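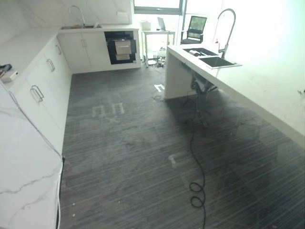

White counters, dark striped floor. Thread on what I learned about renting a shared kitchen to sell food.

1/ I make pickles and chili sambal under the name Wekent. Started at farmers markets, now also in a few shops. People message me every week asking how to go from cooking at home to selling legally, so I'm putting it in one place.

2/ First thing: read your state's cottage food law before you spend any money. Jams, bread and dry mixes are usually fine from a home kitchen. Pickles and anything with garlic in oil often aren't. Mine weren't. Call the county health office and ask about your exact product.

3/ If you can't do it at home, you need time in a licensed kitchen. Your options are a commercial shared kitchen, a church or lodge hall that holds a permit, or a restaurant on its off hours. I've used all three.

4/ The restaurant was cheapest and the worst fit. I had 5 a.m. to 10 a.m. and everything I touched smelled like fryer oil. Labels wouldn't stick to the jars until I wiped each one down.

5/ The hall was fine for small batches. The permit covered the kitchen but not food made for wholesale. I found that out when a shop asked for my paperwork. Ask which kind of permit it is. "We're licensed" doesn't tell you enough.

6/ Shared kitchens mostly charge by the hour, with a monthly minimum. The first one I joined, Clondwood, had a minimum of $270 a month. That bought me 13 hours. Storage was extra.

7/ Storage is where the budget goes wrong. Dry shelf, fridge shelf and freezer shelf are all priced separately. Vinegar comes in heavy jugs and empty jars take up as much room as full ones. I paid for two dry shelves before I'd sold a single case.

8/ Count cleanup as cooking time. If you book four hours you have about three hours of production. The clock runs until the floor is mopped and you've signed out.

9/ Things to ask on a tour:
Who had the last slot and do they run late?
Is there a floor drain?
How many burners work today?
Where do deliveries go if I'm not here?
Can I see last month's calendar?

10/ The calendar question is the big one. A kitchen can look wide open at 2 p.m. and be full every evening through the holidays. If you have a day job you're competing with everyone else who has a day job.

11/ Insurance. Most places want general liability and they want to be named on the policy. Get the quote before you sign the kitchen agreement. Mine took nine days to come through and I was paying rent the whole time.

12/ Acidified foods need a process review in a lot of places. You send your recipe and samples to a lab or a university food program and they tell you what pH you have to hit and how to heat it. Do this early. If they change the recipe, your labels change too.

13/ Buy a decent pH meter and the calibration solution. Write down every reading with the batch number. My inspector spent more time with my notebook than with my jars.

14/ Brigitta Plattner, who bakes rye under the name Jolus, got me to time every step of a batch for a month. Chopping was taking up to 60 percent of my hours. I bought a used slicer and cut one session a week.

15/ Work out cost per jar with everything in it. Kitchen hours, storage, insurance, lab fee, gas, the market stall, the jars that break. My first guess was off by more than a dollar a jar. I raised the price and lost one shop.

16/ My first year in a licensed kitchen I made 4000 jars. It did not replace my paycheck. It covered its own costs from March on and paid for the slicer.

17/ If you share a slot to save money, write down the split. Prasetyo Pattinasarany and I split sessions for most of a year, him on peanut sauce, me on pickles. We had one page: who cleans what, who pays if we go over, what happens if one of us cancels. We used the cancel part twice.

18/ Peanut sauce and pickles in the same session also meant an allergen plan. Separate boards and pans, pickles first, full wash-down between. Some kitchens don't allow nuts at all, so check.

19/ When to leave: I moved to a place called Mekonnen when I was booking more overflow hours than plan hours. Higher minimum, lower hourly rate, storage included. Do that math every few months. I waited too long.

20/ Paperwork I keep in one folder and bring to every session: kitchen agreement, permit copy, insurance certificate, process letter, food manager card, batch log.

21/ I can't tell you what your county allows, and rules differ a lot even one county over. Questions about pickles, labels or shop invoices are fine in the replies. I'll get to them tonight after I've packed orders.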